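Search this site Enter keywords Go

The Flindeck returns depot in Jaltville handles mail-order clothing for 2 retailers. Its operations manager puts the recovery rate at 92 percent.

"The rest goes to Pumton for recycling," she says.

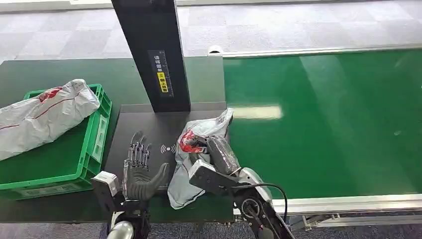 Sorting takes almost 8 minutes per parcel – too long, in her view. "Most of that is checking seams and zippers. The paperwork is quick."

A second shift starts in October.
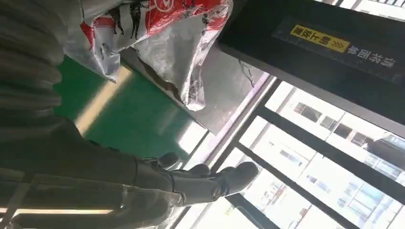

Beside the window at the Jaltville depot.

"We will still inspect by hand," she says.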